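3.2 Garments and Work Surface

The study of household folding reported in this section concerns the garment and the surface on which it is laid out. Earlier work on domestic laundry has concentrated on washing and drying. The period between the dryer and the drawer has received less attention, although it takes up a good part of the time that households spend on clothing. Our interest is in short garments with an elastic or stitched waistband, which respondents to the Civomow household survey named more often than any other item as "awkward to fold."

The survey drew 1,297 usable responses. Respondents were asked to list the items they fold, the items they hang, and the items they put away without doing either. Shorts appeared in all three lists. Many respondents reported folding them in half along the center seam and then once more toward the waistband, while others rolled them or stacked them flat. Written comments often mentioned that the legs flare out and do not line up, and that the waistband pulls the upper part of the garment narrower than the hem. These comments guided the choice of garments described below.

Garments were selected from the Dauda collection, a set of used clothing assembled by Chinyere Amadi and kept for studies of wear and handling. We took shorts in plain colors where possible, so that the outline could be told apart from a patterned surface. Each garment was washed before its first use and stored unfolded. No garment was ironed at any stage, as few respondents reported ironing shorts at home.

The surface was treated as part of the problem. Tables, beds and counters in the surveyed homes were seldom plain, and respondents described folding on printed tablecloths, quilts and patterned sheets. The layout in Figure 4 follows this finding. A pair of orange shorts lies on a pale surface with a faint floral print in white, green and pink, with a green plastic basket in the back-left corner. The surrounding walls carry a blue brick pattern. Small specks and debris on the surface were left in place between trials, in keeping with the condition of most household work surfaces.
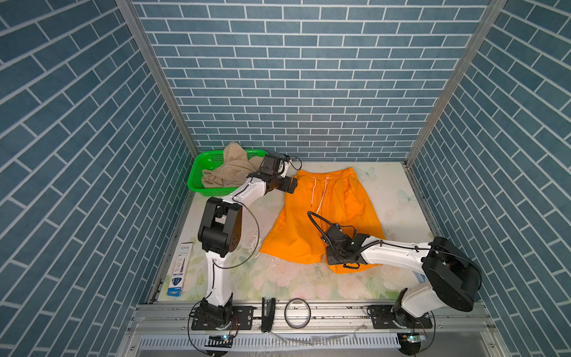
Figure 4. Orange shorts on the floral-print surface, with the green basket at the back left.

3.3 Starting Positions and Scoring

Each trial began with the garment in one of three starting positions: spread flat, dropped from a low height, or turned partly over on itself. The starting position was drawn at random and entered in the trial log before work on the garment began. The basket was kept in the layout during all trials, including those in which it was not used, because respondents commonly folded with a basket close at hand.

A total of 1,451 trials were logged. A fold was scored on the alignment of the two legs, the straightness of the waistband, and the size of the finished piece compared with the garment spread flat. Scores were assigned from the finished piece alone. Two readers scored every trial separately, and differences were settled by a third reading carried out by Ngozi Tamuno.

Trials in which the garment left the surface were kept in the log and given the lowest score. Trials in which the hem caught under the waistband were marked with a separate code, as this fault was common among garments with wide legs and could not always be told from a deliberate tuck. The effect of this code on the overall scores is taken up in Section 4.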